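Corkau 코르크 데스크 매트 (와이드)
Utgate 스토어 / 책상용품 / 매트·받침

재입고됐습니다. 오트, 다크 두 색 다 있음. 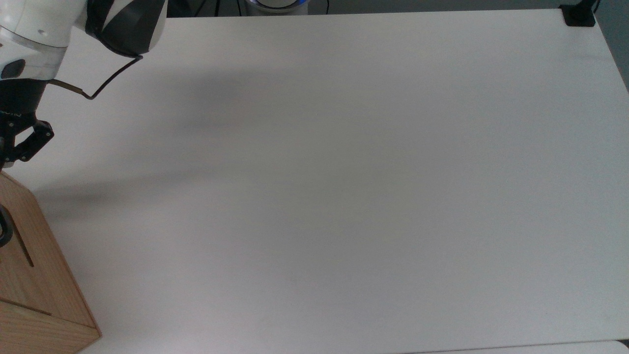

코르크 매트 처음 쓰시는 분들이 색부터 물어보셔서 색 얘기 먼저. 오트는 밝은 베이지, 다크는 커피 찌꺼기 비슷한 갈색. 원목 책상엔 다크가 무난하고요. 사진처럼 넓고 무늬 없는 흰 상판이면 오트 추천. 다크는 흰 바탕에서 꽤 세게 보입니다. 그게 좋다는 분도 계시고. 취향껏.

사양
가로 77cm, 세로 32cm
두께 3mm
무게 921g
앞면 압축 코르크, 뒷면 천연고무
모서리 라운드 처리
색상 오트 / 다크
제조 Soylu

키보드랑 마우스 같이 올라갑니다. 텐키 있는 풀사이즈 키보드면 마우스 자리가 좀 좁을 수 있어요. 자로 한번 재보고 주문하세요. 세로가 짧은 편이라 노트 펼쳐 놓고 쓰실 분은 아래 라지로.

촉감은 살짝 까슬. 가죽 매트처럼 미끈하지 않습니다. 여름에 팔 달라붙는 거 싫어서 찾으시는 분이 많음. 마우스는 광학식이면 대체로 문제 없는데 예민한 게이밍 마우스는 설정 조금 만지셔야 할수도 있습니다. 볼펜으로 종이 한 장 대고 쓰면 자국 남아요. 받침 하나 까세요.

관리
물티슈 말고 마른 천. 얼룩은 중성세제 한 방울 탄 물에 천 적셔서 꼭 짜고 톡톡. 문지르면 가루 일어납니다. 물에 담그지 마세요. 세탁기 절대 안됨. 직사광선 오래 받으면 색 빠져요, 특히 다크. 뜨거운 냄비 받침으로 쓰시는 분 계시던데 뒷면 고무가 눌어붙습니다. 그건 교환 안 돼요.

냄새
개봉 직후 고무 냄새 납니다. 펼쳐서 하루 이틀 베란다에. 말려서 배송되니까 끝이 들뜨면 반대로 살살 말았다가 책 몇 권 올려두면 펴져요. 접지 마세요, 갈라짐.

배송
Taltombridge 창고 출고. 오후 2시 전 주문은 당일 나갑니다. 화요일은 창고 재고 조사라 출고 없음. 도서산간 추가요금은 결제창에서 확인되요.

교환·반품
받으신 날부터 7일. 펼쳐보신 건 괜찮고 얼룩, 잘린 자국 있으면 안 됩니다. 코르크 무늬는 한 장 한 장 다르고 작은 점이나 홈은 불량 아님. 모서리 깨져서 왔으면 사진 찍어서 문의 게시판에 올려주세요. 바로 새걸로 보내드려요.

상품평 중에서
"다크 샀다가 오트로 하나 더 삼. 손목 안 시려서 좋네요. 냄새는 사흘 갔어요." Ekene Olaniyan
상품평 53개 전체 보기

같이 보는 상품
Corkau 컵받침 (오트)
Corkau 데스크 매트 라지, 10월 입고 예정
Soylu 펜 트레이

재입고 알림은 상품명 옆 종 모양 누르시면 됩니다. 대량 주문은 게시판에 수량이랑 색상 적어주세요.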